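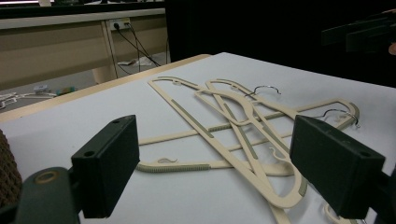 Cream hangers in their natural state, on a white tabletop.

News > Around Town > Weruvcombe

Clothes swap pleads for hangers, gets hangers

The Weruvcombe clothes swap has put out a call for people to stop donating coat hangers, two months after putting out a call for people to donate coat hangers.

Organisers of the swap, held each month in the hall on Gravmont Road, had asked locals in March to bring in any spares. They were hoping for 200, enough to get the shirts off the trestle tables and onto the racks, where a person might look through them without having to dig.

They got 686.

The hangers arrived in shopping bags, in pillowcases and, in one case, in a wheelie bin that has yet to be claimed. A notice on the hall door now thanks the community for its generosity and asks it, in underlined capitals, to please keep the rest at home.

Sorting is under way at a white table in the side room, and it is slow going. Anyone who has tried to lift a single hanger out of a heap will know the trouble. It comes up with a friend, the friend has hold of something else, and before long you have the lot dangling from one hand like a catch of crabs. Five is plenty to make a decent knot. The organisers are past the stage of dealing with them five at a time and have started on bags.

The cream plastic kind with the grey grip strips has proved the most popular with sorters, as the strips are meant to stop a blouse sliding to the floor. It is also the kind that holds most firmly to its neighbours. Some have a metal hook at the top, some have little curled plastic ones, and opinion in the side room is divided on which of these is the worse behaved.

Wire hangers from the dry cleaner have been set aside in their own box. Anything cracked goes in another. Children's sizes, which the swap wanted most, came to 36 in all, and the organisers would still take more of those if anybody has them. This is the one exception to the underlined capitals.

A method has been settled on after some debate. All hooks are to face left, the hangers are nested flat in bundles of nine, and each bundle is tied at the neck with a strip of old T-shirt. The first attempt used rubber bands, which let go overnight and returned the whole table to where it started. A second attempt involved a broom handle laid across two chairs. It went well until someone needed the broom.

Bundles that the swap can't use will be offered to the Thygesen Street op shop, which has said it will take a few – the word "few" was repeated – and to the costume cupboard at the Ikeck players, who are between productions and thought to be vulnerable.

The swap itself goes ahead as usual this month, with doors at 10 am. Clothes should be clean, with buttons attached, and may be brought in a bag or folded over the arm. Visitors who carry them in on hangers will be asked to carry the hangers home again. Gold coin entry, tea and a biscuit included.

Organisers are also keen to hear from anyone who owns a spare clothes rack, though they would like to talk about numbers first.

Comments (4)

gumboot_annie: I dropped off two bags and felt very good about myself. Do I have to come and get them?

Third Verandah: Hooks facing left is madness. You hang a shirt with your right hand, so the hook wants to open to the right. We did it this way in the shop for years and never had a tangle.

gumboot_annie: @Third Verandah left if you're left-handed though. My wardrobe goes both ways and yes it is a mess

PJ on the hill: The wheelie bin might be ours, number has peeled off the front but it has a dent near the wheel. Will come by after lunch. Also have kids' hangers, perhaps a dozen, the small sort with the notches. Are those wanted or is this how it starts again

Contact the newsroom | Advertise with us | © Weruvcombe Community News | Back to top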